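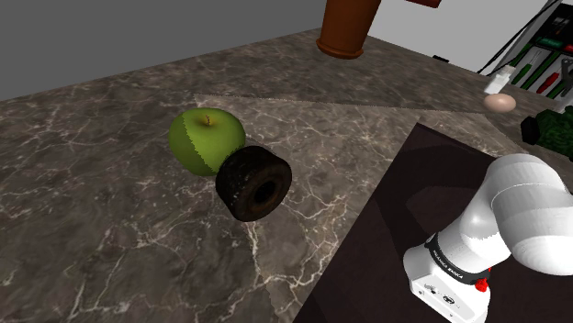
## Sultiver: progress report, December

This covers the second stretch of the grant, for the kitchen-helper arm being put together in our shared workshop at Allville. Most of the work so far has been done in simulation, where breakages are free and the sweeping up is done by pressing reset.

## Where we are

The simulated kitchen now loads every time we ask it to. This sounds like a low bar, and in the last report it was one we were walking into at shin height. The arm model, a white Franka Emika type, sits beside a marble worktop we could never afford, with an apple, an egg and assorted clutter for it to think about. The textures are coarse and the outline of the apple is on the jagged side. We have stopped fiddling with the looks for now, as the grant is for picking things up.

The job we set ourselves for this period was plain enough: find the apple, reach it, lift it, put it somewhere else. We ran it 181 times with the apple standing clear and it went well enough that we got cocky and started putting things in front of it. The favourite obstacle is a dark, chunky ring that half the workshop calls the tyre and the other half calls the doughnut. With the ring leaning across the apple, the planner tends to treat the pair as one large and unappetising fruit, and goes for the middle.

We have tried two fixes:

- Approaching from straight above, which keeps the gripper away from the ring but makes the arm fold itself up like a deckchair.
- Nudging the ring aside first. Slower, and it has sent the apple off the worktop 14 times, but this is the one we are keeping.

The egg has not been attempted. It is in the simulation mainly as a reminder of what comes later.

## The real bench

The frame for the physical build is up and bolted down. Wiring is done as far as the emergency stop, which everyone has enjoyed testing. The controller box from Loltix came with the wrong plug and a very cheerful leaflet; the right plug is on order. Until it arrives, nothing on the bench moves under its own power, and the workshop cat-flap remains our most reliable piece of automation.

We had planned to use the Gosselin room for the bench, but it is wanted for the upholstery class until spring. We are in the corner by the sink, which is smaller and has better light.

## Money

Spending to date is £2,226, a little under what we told you to expect. The gap is the second camera, which we have put off until we know whether one will do. We overspent on cable, as we did last time, and will no doubt do again.

## Before the next report

- Get the nudge to stop short of the edge of the worktop.
- Fit the plug, then run the arm at its lowest speed with no load.
- Repeat the plain apple job on the bench with a real apple. The first few will probably be windfalls.
- Decide on the second camera.

The only thing we need from you is a yes or no on moving the camera money into the next period. A short email will do – we would like to settle it before the plug turns up.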